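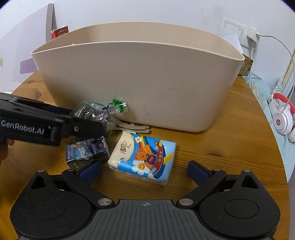 Setup for the "put it in the basket" task, with the boxed toy held in the left gripper.

Wurnon Community Help > Schools and Clubs > Student Robotics

How should a student team divide recorded demonstrations between training and testing?

Posted by Comfort Sowah, Jan 19, 2026

I am the faculty adviser of a student robotics club at Solberg. Our project for this term, which the students have named Polura, concerns the placing of small household articles into a storage basket. The students record demonstrations by hand with a pair of hand-held grippers, and the recordings are then used to train a model that will be evaluated at the Grilten student showcase.

The arrangement is simple. A large beige basket stands at the center of a round wooden table, and the articles are laid in front of it. The current set includes a small boxed toy, a pocket pack of tissues, a clear bag of dried herbs or tea leaves closed with a twist tie, and a plastic zip-tie strip. One demonstration consists of picking up one article and releasing it inside the basket.

To date the team has recorded 312 demonstrations. The students propose to shuffle all of them, set aside 67 for testing, and train on the remainder. One member has objected that the test set would then look almost the same as the training set, because the recordings were made in long sittings with very little changed from one to the next. The other members consider the objection excessive. I have been asked to decide the matter and would prefer to do so on good grounds.

I would be grateful for guidance on the following points.

Whether a shuffled division is acceptable for a project at this level.

Whether an entire article should be withheld from training, and if so, which one.

Whether failed attempts, such as a dropped article, should be deleted.

The showcase rules state only that teams must "report performance on data not used for training." They do not state how the data should be chosen.

Answered by Britt-Marie Viklund
Marked as accepted

The member who objected is correct, and the team would do well to settle the question before any further training takes place.

When demonstrations are recorded one after another in a single sitting, neighboring recordings share nearly everything: the position of the basket, the light, the person holding the grippers, and often the placement of the articles to within a finger's width. If these recordings are shuffled, each test demonstration will have a near copy in the training set. The resulting score will be high and will say very little about how the model performs on a fresh table.

I recommend that the division be made by sitting. Every recording should carry a label for the sitting in which it was made, and a sitting should be assigned in full either to training or to testing. If the students did not note this at the time, the creation times of the files will usually allow the sittings to be recovered. The test set need not contain exactly 67 demonstrations. Whatever number results from keeping the sittings whole is acceptable, provided that it is reported.

With respect to withholding an article, this is a separate test and should be reported on a separate line. The first result shows how the model handles familiar articles on an unfamiliar occasion. The second shows how it handles an article it has never met. For the second I would withhold the tissue pack. It is near enough in size and manner of grasping to the boxed toy that the model has a fair chance, yet it is soft where the box is firm. The zip-tie strip is a poor choice for this purpose. It lies flat on the table and demands a different approach from the fingers, so a failure would be difficult to interpret.

Please note that withholding an article means removing every demonstration in which that article is handled. Demonstrations in which it is merely lying on the table may remain, but the report should say so.

Failed attempts should be kept in a folder of their own and excluded from training for the present. They should not be deleted. A demonstration in which the article was dropped, picked up again and placed correctly may be of real use later, and the students will be asked about failures by the judges in any case.

Finally, the team should write down the division in a plain text file, with the file names listed, and should not alter it after the first test result has been seen.

Answered by Ragnvald Åberg

Shuffling is fine for a school project. Our team shuffled and placed well. I would record more data instead of spending time on this. Also move the basket now and then.

Comment by Randi Dalen

The advice to move the basket is sound and should be followed. The first part of this answer does not address the showcase rule quoted by the poster. A team may shuffle and remain within the wording, but the judges at the regional round did ask each team how its test data had been selected.

Comment by Ragnvald Åberg

They did not ask us.

Answered by Randi Viklund

I wish to add one matter to the accepted answer, which I otherwise support.

The background deserves the same attention as the articles. In the photograph there is a wall behind the basket with a switch panel and an outlet, a gray cardboard panel leaning at the left, and a pair of headphones beside the table. A model trained only in such a place may come to depend on those surroundings. I would ask the students to record 10 further demonstrations in a different room, with the same articles and a different table if one is available, and to use them for testing only. These should be reported as a third line in the results.

Our own club did this with 5 recordings in its first year. That proved too few, as a single failure changed the percentage by a great deal.

Comment by Comfort Sowah

I thank all who replied. The students have agreed to divide the recordings by sitting and to withhold the tissue pack. The sittings were not labeled, but the file times are intact, and two members are now preparing the list. We will request the use of a second room for the additional recordings.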